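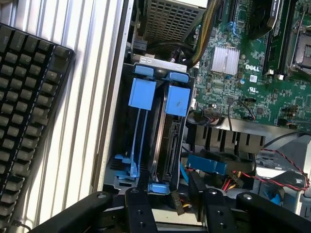

Most small offices replace desktop computers on a fixed schedule, and the schedule is usually too short. Three years was a sensible interval when each generation doubled the speed of the last. It makes little sense for machines that run a browser, a mail client and a spreadsheet.

At Pritier we kept repair records on 568 desktops over 9 years. Power supplies and drives accounted for most of the faults. Both are standard parts, and a technician with a screwdriver can change either in 35 minutes. The boards and processors mostly outlasted the lease terms. Even so, our Kandance branch sent working units to the recycler every April, on a date set by accounting.

The usual objection is support. Vendors such as Farkas end firmware updates early, and an unpatched machine is a real risk. I accept that - but it is an argument for longer support terms, and buyers should write them into the contract. When we moved our purchasing to Trokuvo, we asked for 2 extra years of updates and a published parts list. The unit price went up slightly. We now replace a desktop when its repair costs more than its remaining value, and the budget line has gone down.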